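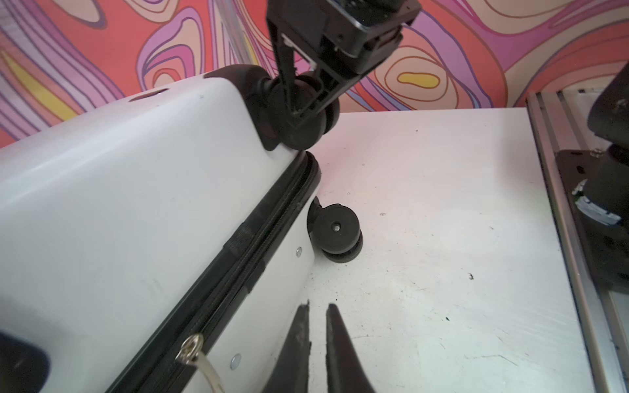 White hard-shell case, wheel end, up on the table.

5 August 2022

I have been told for years that I need a hard-shell suitcase. My sister-in-law says it, the packing sites say it, and Puspita Goh, who sat across from me at work until she moved to the Tasside office, said it so often that I bought one to make her stop. It's a Lurholm, white, glossy, four corners of spinner wheels, and it cost more than my first couch.

I'm still not convinced.

Let's start with the white. Whoever decided luggage should be shiny white has never watched a bag come down a chute. Mine has scuffs and smudges all over it. They're faint, I'll give it that, and from across a room it looks fine. Up close it looks like a refrigerator from a rental. I tried dish soap, then baking soda, then one of those melamine sponges, and the sponge took off some marks and left a dull patch, so I quit while I was behind.

Then the wheels. The sales pitch for spinners is that the bag glides along beside you like a well-trained dog. On an airport floor, sure. On the sidewalk outside the Mudgate station it's a shopping cart with a grudge. Every crack turns a wheel sideways, and anything with a slope to it and the case heads off without you. My old two-wheeler went over curbs, gravel and a cobbled lane in the rain, and I never thought about its wheels at all.

What I do now, before any trip, is lay the thing on its side on the table and go over the wheels. It takes a few minutes. Spin each one, swivel it all the way around, see if the tread has flat spots. Look for hair around the axle bolt. There's always hair. Tweezers and a seam ripper get most of it out, and a drop of silicone spray after that, if you believe in silicone spray. Szabolcs Vass, who fixes bikes and has opinions, says it only collects more dirt. He may be right. I've done it both ways and couldn't tell you which was better.

The zipper is the part I'd worry about if I were you. People talk about these shells as if they were bank vaults, but the two halves are held together by a zipper like any other bag. If the zipper goes, you own two plastic trays. I run the pull along the whole track with the case empty and then again when it's packed, and if it drags at a corner I take out a pair of shoes.

And the clamshell thing! You need double the floor space to open it. In the hotel at Waaka I had to put one half on the bed and climb over the rest to get to the bathroom.

Puspita asked me last week if I was glad I'd switched. I said the corners have held up, and they have. The old bag is still in the closet and I'm taking it in October.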